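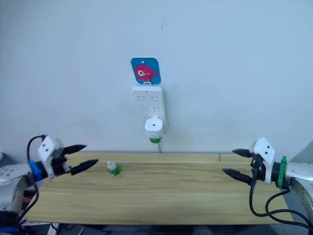
Out of the box and teaching tasks in 30 minutes, Verneo replied when we asked how long a lab should set aside for the Drikance two-arm kit. We set aside a Sunday. By evening both arms were bolted down and one of them knew which way was left.

5. The Kit in Use

The Drikance is sold as a full package: two arms, two grippers, cables, and a manual that is at its best on the subject of the warranty. We tested it on small household chores, the kind the brochure is fond of. The hardest was the refill task, which asks the arms to handle a plug-in unit and a small bottle near a power strip hung on the wall. Both parts are light, and the bottle tips over if the approach is even slightly rude. Figure 6 shows the grippers brought close together under the strip, with the plug adapter in the jaws of the right one.
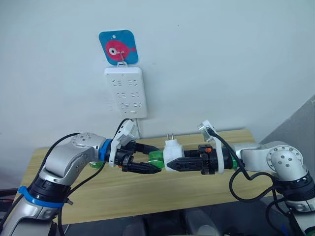
Most of our complaints concern the software. The calibration routine asks for the same six poses every morning and thanks the user warmly each time. Recording is better. We collected 600 demonstrations across all tasks, and the logging tool lost none of them, a courtesy the Torkico package did not extend to us. Cable routing is left to the buyer, as is the choice of where to complain about it. Training settings follow the Nseir baseline and are listed in the appendix.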